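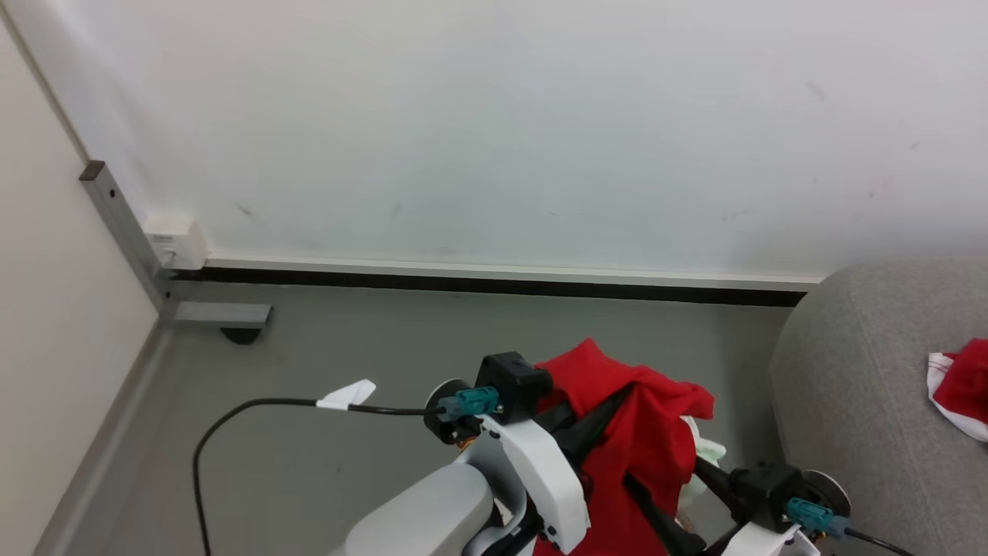
Both grippers on the red cloth, over by the gray seat.

Hands On: Teaching Two Arms to Handle Cloth

Welcome to the August page of our gallery! We're a small group at Clundolau, and this summer we've been showing a pair of robot arms how to deal with fabric. No scripts for the folds, no measured paths. One of us sits down at the Britell control station, moves a pair of handles, and the arms across the room copy what our hands do. Every run gets recorded, and the recordings are what the learning software (we call ours Flurnora) studies later on.

Cloth is a wonderful thing to teach with. A block stays the shape you left it. A red cloth in two grippers can crease and bunch in so many ways that no two demonstrations start alike, and we love that about it! Our target for the cloth task is 290 good runs, and we're at 200 as I write this.

A few notes to go with the picture, for anyone who wants to try this kind of work:

The grippers. They have long black fingers, and it takes a while to get a feel for them from the other end of the room. Most new drivers squeeze too hard at first. Nesma Helmy has the lightest touch of any of us, and watching her coax a corner loose is a real treat.

The cables. Each gripper has a black cable running to a teal connector. We tag ours with a little white flag, which saves a lot of crawling around on the floor when something needs to be swapped.

The pace. A demonstration should be slow and a little boring. Pauses are fine, and so are second tries, as long as you finish the job. We keep the clumsy runs too, in their own folder, and they've been surprisingly useful for working out where people get stuck.

The driver. We change over every 20 minutes. Your shoulders will thank you, and the software gets to see more than one person's style, which has helped a lot with the folding runs.

Next up is the Barua set, which mixes thick and thin fabrics and should bring us to nearly 700 runs across all the tasks. I can't wait to see how the arms do with towels! If you'd like to take a turn at the handles, drop in on an open afternoon and ask for Nesma. Beginners are very welcome, and short sleeves help.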